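June, bench log, gripper comparison in sim

Continuing the marker-to-cup task in the Rindham dual-arm cell. Both arms carry the parallel gripper for now - the Drummond fingers go in next. Controller loop at 1000 Hz, Emia planner on defaults, 100 episodes per setting, seed 1529.
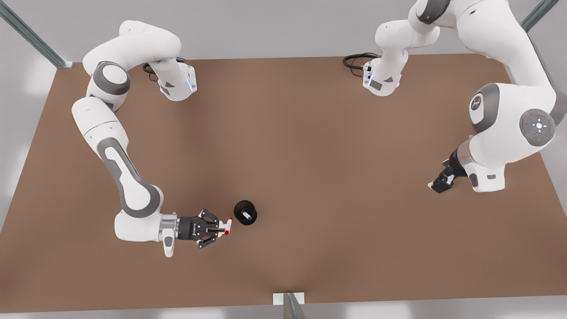
Overhead render. Right arm holding the marker crosswise just left of the cup, left arm idle with fingers open.

Crosswise grasp gives the wrist more turning to do before insertion. Stiffness above 3784 made the contact solver chatter, so I left it there. Slip on the marker body up to 2 mm per episode, mostly at wrist rotation.

Siham Hourani wants the same runs with the Ostari controller before we change fingers. Fine by me, same seed.

To do: log finger force per step, lower the approach speed, check friction on the cup rim.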